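4. Simulation tests: moving between rooms

Most of the chores on our list cannot be done in one room. Taking out the trash, putting away laundry and restocking bathroom supplies all mean going through at least one door. In the survey we ran in August, doors were not mentioned once as a difficulty, so we added them ourselves.

We did not have access to a real two-armed robot, so all of the work in this section was done in Wendow, the simulator used in our department. The house models came from the Cimier set. We picked 20 houses and ran 183 trials in total. A trial counted as a success if the robot crossed into the target room within the time limit and did not hit a wall, a door or a piece of furniture hard enough to trigger the contact alarm.

With doors already open, the robot reached the target room in 100 trials. The failures fell into two groups. In the first, the path planner treated the edge of an open door as part of the wall and stopped. In the second, the base went through the doorway but an arm that was held out in front touched the door or the jamb. Folding the arms before moving fixed many of these, but it added time to every trip – and a robot carrying a laundry basket cannot fold its arms.

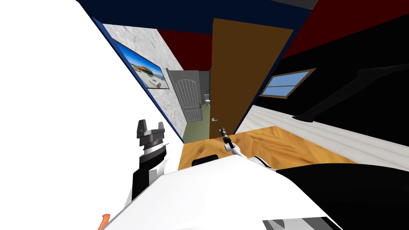 Figure 6. Simulated view from above the robot's body, with an open brown door ahead and a hallway beyond it. Both arms are in view.

We also tried closed doors with lever handles. The Jonar controller could find the lever but often let go before the door had moved. We stopped these tests early and do not report a rate for them.

The simulator saved 1,277 contact events. We sorted them by body part, and the arms made up the largest share. Wall and floor colors in the Cimier houses are assigned at random, so some rooms look unlike any real home. We did not test whether this affected the results.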